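An Afternoon at the Cokon Workshop Open House

Some of you have been asking since March when we would finally get around to writing up our trip to the Cokon workshop, so thank you for being patient with me, and thank you as well to everyone who sent in notes (Araceli Cordero sent four pages, bless her, and I have borrowed from them freely).

We had 38 people signed up and I believe every one of them came, plus a few grandchildren who were not on the list and were made just as welcome. Parking was a bit of an adventure. If you go another time, ignore the sign for the front lot and drive past the old Dufour building to the gravel on the left, where you can stay as long as you like and the walk is all flat.

Elango Krishnan met us at the door with coffee and a very good almond cake, and gave us a short talk before we went in. He has been building small robot arms for longer than I would have guessed, first on his own in a spare bedroom and now with the Cokon group, and he has a nice way of explaining things without making you feel you should have known them already. The main point I took away was that a person picks up a toy brick without giving it any thought at all, while an arm has to be told, or has to learn, every little piece of that: where the brick is, which way it's turned, how far down to go, when to close the fingers and how hard.

Then we split into groups and went around the stations. Mine started with the tabletop arm, the one the Cokon folks call Risura, and I'm afraid we stayed there so long that we nearly missed the rest!

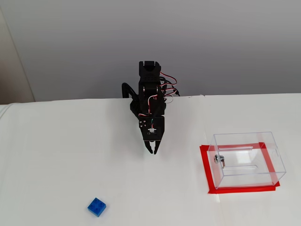 The task they have been practicing is to pick up a toy brick and put it in a clear box through the slot in the top. It sounds like nothing. Severino Bravo, who was running the station, told us they have recorded 700 tries at it so far, and that the brick goes down at a different angle each time so the arm can't simply repeat the same motion over and over. The box, on the other hand, has its own spot on the table marked off in red tape, and Severino was quite firm with the grandchildren about keeping it there.

What surprised me most was how quiet everyone got. You would not think that a room full of grown people could hold their breath over a toy brick, but we did. The first try bumped the edge of the slot and the brick skidded away across the table, and there was a groan like you hear at a ball game. The second one went in and we clapped. Severino said the slot is the hard part, and that a wide bowl would have been solved weeks ago, but he likes a job where you can tell right away if it worked.

Aurelio Bermúdez asked whether the arm could be taught to sort his screws, and got a much longer and more serious answer than he expected. I think he may be going back.

Cokon will hold another open house on 29/04/2023, and they have kindly set aside 3 places at the evening session for members who missed ours. Please give your name to Cayetano Garrido if you would like one of them. Wear comfortable shoes, as there are not many chairs.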